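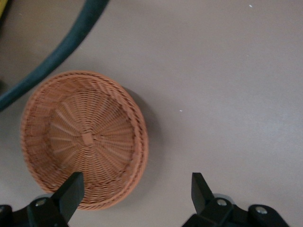 A round woven basket with a braided rim.

How I check and top up my coolant at home

3 min read

I put this job off for years. My little Comby hatchback sat outside the house with a warning light that came and went, and I just turned the radio up. Then it got properly hot on the hill out of Sudstead one July and I had to learn fast! It's a five minute job and you don't need many tools.

First, let the engine cool right down. I leave mine for 90 minutes after a drive, longer if the weather's warm. Never open the cap on a hot engine – the system is under pressure and it can spit scalding fluid at you.

Park on level ground, pull the handbrake on and open the bonnet. You're looking for the expansion tank, a cloudy plastic bottle with MIN and MAX marks on the side. On mine it's tucked behind the battery, and I need a torch to see the level (your handbook will show you where yours is). If the level sits between the two marks, shut the bonnet and go and have a cup of tea.

If it's low, put a thick rag over the cap and turn it slowly. Any hiss, stop and wait for it to finish before you carry on.

Now the bit I got wrong the first time. Coolants come in different types and the colour won't tell you which is which, so go by the specification in the handbook. I use Bultix, the ready mixed sort, and a 5 litre bottle has lasted me ages. If you buy concentrate, dilute it with deionised water as the label says.

Pour a little at a time, let it settle, and stop short of MAX. Cap back on until it's tight, then wipe up every drip. It's poisonous and cats and dogs like the taste, so please don't leave a puddle on the drive.

Check again after your next run. If it's dropped, you've probably got a leak. Mine was a tired hose, and the garage charged me £70 to swap it, Brinkmann clips included.

Debora Marchetti

We use cookies to remember your settings. Accept / Manage

Contact | © 2026 Debora Marchetti | Back to top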